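Print this page
E-mail this page

Keeping Povska Running: Setup and Care of a Table-Wiping Robot Cell

Student project report
Quang Đoàn
Salameh Workshop, automation track

1. What the project was

Povska is the name of our wiping cell. It has one arm, one gripper, one white table, one fixed camera and a controller cabinet that hums a little. The job we train it on sounds easy until you try it: there is a coffee cup on the table, there is coffee where there shouldn't be coffee, and there is a cloth. The arm has to deal with the cup, pick up the cloth and wipe.

Other students work on the learning side, and their reports cover it. My project was the cell itself. I took it over in September with a folder of old notes, a gripper that didn't close evenly and a camera that had drifted on its mount. By the end of the term we had 2,405 logged attempts and I could bring the whole thing up from cold before my first class. I loved this project. I had never been trusted with a machine this size before, and I learned more from the upkeep than I expected to.

2. The state of the cell when I got it

I spent my first week only watching and writing things down, on my supervisor's advice. It was good advice, although it was hard to keep my hands off the screws! My list from that week:

- One fingertip pad was worn smooth and the other was nearly new.
- The camera view didn't match the saved reference view. The back edge of the table sat too low in it.
- The gripper cable was tied so tight at the wrist that it pulled when the last joint turned.
- The table had a sticky film on it. You could feel it if you dragged a finger across, and so could the cloth.
- The startup notes described a controller menu that had since been changed.

The film surprised me most. The team had been blaming the gripper for cloths that bunched up in the middle of a stroke. I cleaned the table properly, ran the same recorded motion again, and the bunching mostly went away. The gripper had its own problems, but that wasn't one of them.

3. Setting the table

Each attempt starts from a layout. We keep the cup and the spill on the left half of the table and the cloth on the right, well back, so that the arm has to travel between the two jobs. The front half stays clear. I keep it that way as a rule for people, too: no phones, no pens, no elbows.

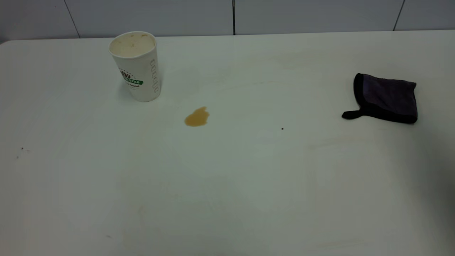 Figure 1. Upright-cup layout: paper cup and spill on the left, cleaning cloth on the right with its loop pointing left.

The loop on the cloth matters more than it seems. When it points in toward the middle of the table, the gripper has something that stands out against the white and is easy to approach. When it gets tucked underneath, the arm has to pinch the border, and a pinch on a thick border puts an uneven load on the pads. I wrote "LOOP OUT, LOOP LEFT" on a strip of tape by the start button and the number of bad cloth pickups dropped that same afternoon.

For the spill we use a squeeze bottle of cold coffee. We tried colored water first, but it beaded up and ran, and it didn't leave the light tint on the table that milk coffee leaves. That tint is useful. A wipe that looks fine from the front of the cell can leave pale smears that only show from the side, so after a run whoever is on shift crouches down and looks across the surface.

We run the cup lying down as well as standing up. Both layouts are saved in the cell under their own names, and the operator picks one before the arm leaves its park position.

4. Camera

The camera is fixed, and everything downstream depends on it staying fixed. The mount is a Skistier clamp with a ball joint, and the ball joint was the trouble. It held well enough when the arm moved slowly, but fast returns to park shook it loose a hair at a time. Over a day you wouldn't notice. Over two weeks the view had shifted enough to throw off the cup position.

I fixed this in three steps. I took the joint apart and cleaned it, since there was old grease on the ball and grease is the last thing you want there. Then I put it back with a locking collar from the workshop drawer. Last, I picked out landmarks for checking the view. The wall behind the table is made of big pale panels with thin dark seams, and one seam drops down near the middle of the picture. I saved a reference view with a line drawn over that seam and another along the back edge of the table. Every morning I lay the live view over it. If the lines sit on top of each other, we start. If they don't, I loosen the collar and nudge.

I'm proud of the seam trick. It costs nothing and a new person can learn it in the time it takes the controller to boot.

I also check for specks. A little black dot on a white table can be a crumb, a mark in the surface or dirt on the lens, and they all look the same on the monitor. My test is to wipe the spot on the table first. If the dot stays, I move a sheet of white paper over that place. A dot that shows on top of the paper is on the lens, and then out comes the lens cloth.

5. Gripper

Most of my hours went here, and it's the section I would hand to the next student first.

The gripper takes a position command from 0 to 255, where 0 is fully open and 255 is fully closed. On Povska it had been set up so that the full 255 was sent for every grasp. That is fine for a folded cloth and terrible for a paper cup! We had a bin full of crushed cups to show for it. I made two saved grasps, a soft one for cups and a firm one for cloth, and set the opening to 80 mm before any approach. Before that, the fingers sometimes came down half closed and knocked the cup before they could get around it. 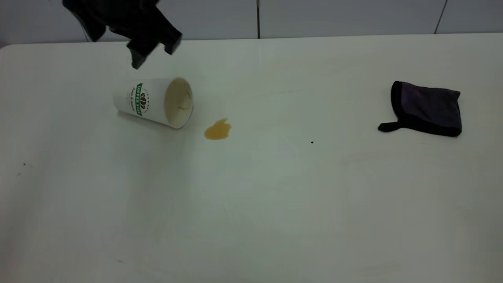 Figure 2. Gripper open above the tipped cup, with the spill just past the mouth of the cup.

A cup on its side is the harder grasp. It can roll, the wall is thin at the mouth and stiffer at the base, and anything left inside can come out when it is lifted. After a lot of tries I moved the grasp point toward the base end. The approach also got a pause at hover height, with the fingers open, before the final move down. The pause adds a second to each run. It also gives the operator a last chance to hit stop, and I used that chance more than once in the first week.

The pads are the wearing part. I cut new ones from the Droltine sheet the workshop keeps in stock and glued them on in pairs, so both sides wear together. My log says the first matched pair lasted 343 attempts before the cloth began to slip. I now swap them before they reach that number.

To change the pads:

1. Park the arm and press the stop button. Check that the light on the cabinet has changed.
2. Open the fingers by hand with the release lever.
3. Peel off the old pads and scrape away the glue with the plastic blade. Don't use the metal one.
4. Wipe the bare fingers with alcohol and let them dry.
5. Press on the new pads, flat edges toward the tip.
6. Close the fingers on a folded paper towel and leave them closed over lunch.
7. Run the cloth pickup five times and look at the pads again.

Step 6 was my own mistake to learn from. The first time, I ran the cell right away, and one pad came off and stayed stuck to the cloth. It rode around the table for the rest of the wipe.

6. Cable and wrist

I cut the old ties and gave the gripper cable a wider curve at the wrist, held with two soft straps. After that I turned the last joint by hand through its whole range and watched the cable the entire way. It has to be slack enough not to pull and short enough not to swing into the camera's view of the table. My first attempt had too much slack. My second was good and I haven't touched it since.

Coffee does get onto the lower parts of the gripper. I wipe them down with a damp cloth after the last run of the day, then a dry one. Dried milk in a finger joint makes it stick on opening, and you get a gripper that looks closed to the arm and open to you.

7. Daily routine

Before the first run: overlay the camera view, look at the pads, open and close the gripper twice, wipe the table with plain water and dry it.

Between runs: reset the cup, put the cloth back flat with its loop out, place a new spill, hands clear, start.

After the last run: wipe the gripper, wash the cloths, wash the table with mild soap and then water, park the arm, fill in the log. The soap has to come off completely or you're back to the sticky film.

Every Wednesday: check the collar on the camera mount, the wrist straps and the bolts between gripper and arm. I mark each bolt head with a line of paint pen, so a bolt that has turned is easy to spot.

8. What is left to do

The soft grasp still depends on the brand of cup. Thin ones dent, and I would like to try a wider pad. The park position could move further back too, so the arm clears the left side of the table completely while someone is setting up. I also want to log the closing position reached on each grasp and plot it against pad age, which should tell us when a pair is getting tired before the cloth slips.

The startup notes have been rewritten and are taped inside the cabinet door. Spare pads, already cut and in pairs, are in the top drawer under the monitor.

Print this page
E-mail this page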